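Whitcombe Folding Camp Saw

Gear > Hand Tools > Saws

Item 2828

If your family heads out to the woods with a permit in one pocket and a thermos in the other, you're going to love having this one along. The Whitcombe is a folding pull saw with a blade long enough for a real campfire log and a handle that fits in the side sleeve of a day pack. We've carried plenty of saws over the years and this is the one our own staff keep signing out for the weekend!

It cuts on the pull stroke, so the blade stays straight and you don't have to lean on it. Start with a few short strokes, let the teeth find their groove, then use the whole length. Kids who are old enough to follow directions pick it up fast (gloves on, please, and a grown-up holding the other end of the branch).

What we like about it

The lock. It clicks open in two positions, one straight and one slightly raised, and the raised one is wonderful when you're kneeling in snow or brush and trying to keep your knuckles off the ground.

The handle is rubber over steel, with a bit of a hook at the bottom so it doesn't slide out of a wet glove. Hằng Ung from our repair bench has used hers for trail clearing every March and has only replaced the blade once — that was after she hit a buried fence staple.

It also folds completely shut. No teeth poking out, no cardboard sleeve to lose under the truck seat. We still suggest giving it its own pocket, away from the rain jackets.

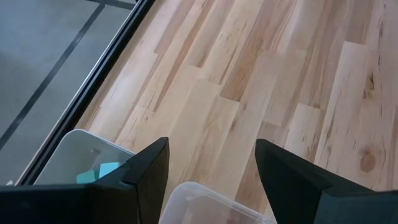 Specs

Length open: 508 mm
Weight: 71 decagrams with the pouch
Blade: carbon steel, replaceable
Handle: steel with rubber grip
Lock: two positions
In the package: saw, belt pouch, small tube of blade oil
Replacement blades: sold separately, same tooth pattern

Looking after it

Pine and fir sap will gum up the teeth faster than you'd think. Wipe the blade with a rag and a little cooking oil when you get home, then dry it and add a drop of blade oil at the pivot. Don't put it in the dishwasher. If the lock starts to feel gritty, open the saw, brush out the sawdust with an old toothbrush and work it back and forth a few times.

The teeth are hardened and can't be sharpened with a file. When cutting turns into work, swap the blade. One screw holds it, and a coin will turn it.

From people who use it

"Took down our tree and then the neighbors' tree, because they forgot their saw at home. My daughter did most of ours herself and has been telling everyone." — Diệp Bạch

"Great saw. I wish the pouch had a snap on it instead of the flap, but it has stayed on my belt so far." — Phong Khương

Returns

You have 60 days to send it back, even if you've used it. Wipe the sap off first and fold it shut before packing. Blades on their own can be returned only in the unopened sleeve.

Goes well with

Grekari leather work gloves, kids' and adult sizes
Govosport pull sled with tie-down rope
Welteck headlamp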